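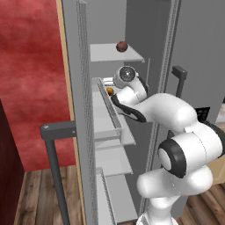

Chidubem Afolabi asks whether the cable under the forearm needs re-tying every time we change the shelf height. Short answer, no. Only when the wrist has to reach farther back.

What I check on the Etby arm before a fridge run: slack at the elbow first, then at the wrist. The loop should clear the shelf edge with the arm fully stretched – if it drags, move the tie back 2 cm.

Joint speed stays at 135 for shelf work. I had it higher in October and kept getting fault 1643 at the elbow.

Suleiman Ibrahim re-zeroed the wrist after the last fault. Two passes, same offset both times, so I saved it.

Next up is the door handle reach. Settings to follow.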